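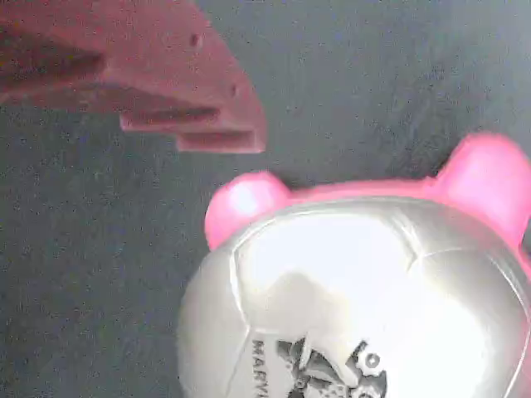 Subject: Re: [nidwood-arms] Trudik fingers or the stock ones?
Date: 29 September 2022

> Has anyone here run the Trudik printed fingers on a small arm for more
> than a weekend? I have the stock pair and they are fine on blocks, but
> anything smooth and round on top spins out as soon as I lift. I'm also
> wondering if I should sort out the controller before I spend money on
> fingers. Mine is the older Coetzee board and it buzzes when the gripper
> holds a load.

I've had them on for two weeks, so I can answer some of this.

The Trudik fingers are stiffer than stock and they close straighter. With the stock pair I could see the tips drift apart when I squeezed hard. On smooth plastic with a rounded edge the gain is small unless you add something to the tips. I tried bare plastic, then a strip of rubber, then shrink tube, three sets of lifts each. Rubber was best. Shrink tube was hardly better than bare and it slid off on me twice.

Where you grab matters more than which fingers you have. I was coming in at a slant and only catching the rim. If I bring the wrist over more before closing, I get both sides and the part stays put. That costs some reach, so you may have to move your work closer to the base.

On the controller: yes, do that first. My Coetzee board buzzed the same way. I dropped the holding current in the gripper settings and it went quiet, and I didn't lose any grip that I could notice. Check your supply too. Mine sagged when the shoulder and gripper moved together. 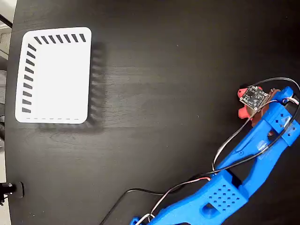 Arm and tray on the dark table, cable looped above the gripper

The cable loop is bigger than I'd like. I tried it shorter and it pulled on the board when the wrist turned, so I let some back out. If anyone has a neat way to route it down the upper link, please post it. Zip ties to the crossbars got in the way of the elbow on mine.

I also looked at the Stuvetti gripper as a swap. It opens wider, but the mounting holes don't line up with my bracket and I'd need to print an adapter. It's heavier as well, and the elbow is already working hard at full stretch. I've put that off for now.

Still to do: three more runs with the rubber tips at a slower closing speed, then the same with the stock fingers so the numbers can be compared. I'll post the sheet to the list when it's filled in.

If you want the settings file for the Coetzee board, say which firmware you're on. The older one won't load it.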